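Plondis Suporte | Início | Chamados | Base de conhecimento | Mobiliário | Contato

Chamado: tampo da mesa de apoio com marca esbranquiçada e passa-cabos solto
Produto: mesa de trabalho Vulura, tampo claro
Situação: resolvido, aguardando encerramento
Prioridade: baixa

Descrição do solicitante

Mesa em uso desde fevereiro. Apareceu uma marca esbranquiçada, em forma de anel, na metade posterior do tampo, no ponto onde costuma ficar um pote com tampa. O anel do passa-cabos também gira quando se encosta nele. Limpeza feita até agora com pano úmido e detergente neutro, sem resultado. Solicita orientação e, se for o caso, troca do tampo.

Registro 1 - suporte

Marca esbranquiçada em acabamento claro costuma ser umidade retida sob o verniz. Antes de avaliar a troca, pedimos:
- retirar tudo do tampo e deixar secar por 12 horas, sem sol direto;
- não usar álcool, removedor nem esponja abrasiva;
- informar se a marca é perceptível ao tato;
- informar o que fica apoiado na mesa durante o dia.

Registro 2 - solicitante

Secagem feita. A marca clareou na borda externa, mas continua visível contra a luz. Ao tato, nada. Ficam na mesa uma bandeja verde, pão e um pote plástico transparente com tampa. O pote é lavado e volta para a mesa ainda molhado. O passa-cabos continua girando.

Registro 3 - suporte

Sem relevo, o verniz deve estar íntegro. Procedimento:
1. Passar pano de microfibra seco no sentido do veio, sem pressão.
2. Aplicar a cera Hadgu em camada fina, apenas na área marcada.
3. Aguardar 26 minutos e lustrar com pano limpo.
4. Repetir uma única vez, se necessário.

Quanto ao passa-cabos: retirar o anel, limpar a borda do furo e medir a folga. Até 1 mm, resolve-se com fita de vedação na face externa do anel. Acima disso, enviamos anel de reposição.

Registro 4 - solicitante

Primeira aplicação: a marca reduziu mais ou menos à metade. Segunda aplicação: só aparece com a luminária acesa e olhando de lado. Folga do anel inferior a 1 mm. Fita aplicada em uma volta; o anel ficou firme, mas assentou um pouco alto de um dos lados. Retirei, cortei a sobra de fita e recoloquei. Agora está nivelado.

Registro 5 - suporte

Resultado dentro do esperado. Não se justifica a troca do tampo. O brilho residual tende a se igualar com o uso. Não aplicar terceira camada de cera, que escurece o veio em acabamento claro.

Para uso diário: secar o fundo do pote antes de apoiá-lo e colocar a base Balley sob recipientes úmidos. A bandeja pode ficar diretamente sobre o tampo. Migalhas devem ser recolhidas com pano seco; se entrarem no furo, aspirar por cima, sem retirar o anel.

Registro 6 - solicitante

Segue anexo.
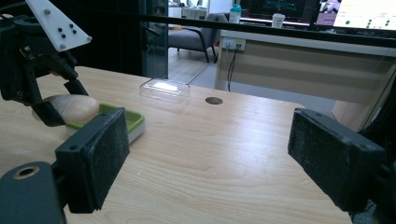 Anexo 1: tampo com bandeja verde, pote transparente com tampa e, à direita dele, o furo do passa-cabos.

Registro 7 - suporte

Anexo recebido. O chamado permanece aberto por 17 dias e depois é encerrado automaticamente. Se a marca voltar nesse prazo, responder neste mesmo registro, informando se o pote foi apoiado molhado e se houve contato com recipiente quente. Para o passa-cabos, caso a fita ceda, pedir o anel de reposição pelo código da mesa, sem abrir novo chamado.

Plondis Suporte - atendimento pelo formulário de contato | Todos os direitos reservados | Voltar ao topo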